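Inicio Revista Proyectos Comunidad Contacto
Buscar en el sitio... Ir

Traducir Kan, cadena a cadena

Jun 29, 2006

La versión en español de Kan, el gestor de tareas libre que mantiene Hivico, llevaba dos años a medias. Los menús estaban traducidos, pero los mensajes de error y casi toda la ayuda seguían en inglés. En mayo se abrió una lista de correo para terminar el trabajo y el archivo quedó repartido en 153 bloques.

El reparto es sencillo. Cada persona reserva un bloque, lo devuelve en una semana y otra lo revisa antes de que entre en el repositorio. Si no llega a tiempo, el bloque vuelve a la lista. Hasta ahora se han cerrado 139.

Lo más lento ha sido el glosario. El original usa «task», «job» y «item» casi como sinónimos, y cada traductor había elegido por su cuenta. Se discutió durante tres semanas —con 172 mensajes en un solo hilo— y quedaron «tarea», «trabajo» y «elemento».

También hubo problemas con la codificación. Los archivos enviados desde editores antiguos perdían las tildes, y Weston, la herramienta de revisión, los aceptaba sin avisar. Ahora los comprueba al recibirlos.

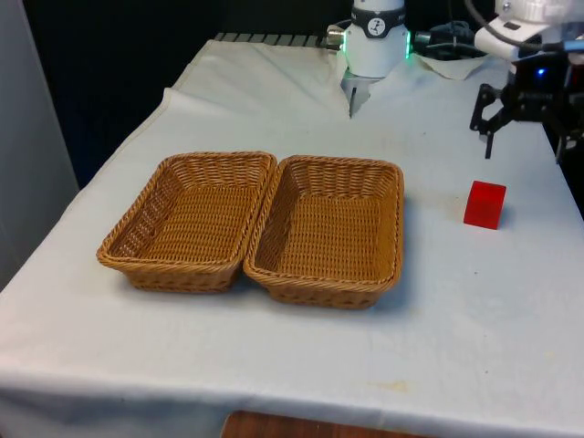
Un lector de la lista escribió que el glosario debería haberse cerrado antes de repartir el primer bloque, y que él tuvo que rehacer dos enteros. La propuesta para la ayuda, unas páginas aparte, es empezar por ahí.

Los bloques pendientes pueden reservarse en la lista.

Artículos recientes
Trendby publica su código de importación
Cómo informar de un fallo en Weston
Manual de estilo para traductores
Hivico cambia de servidor de listas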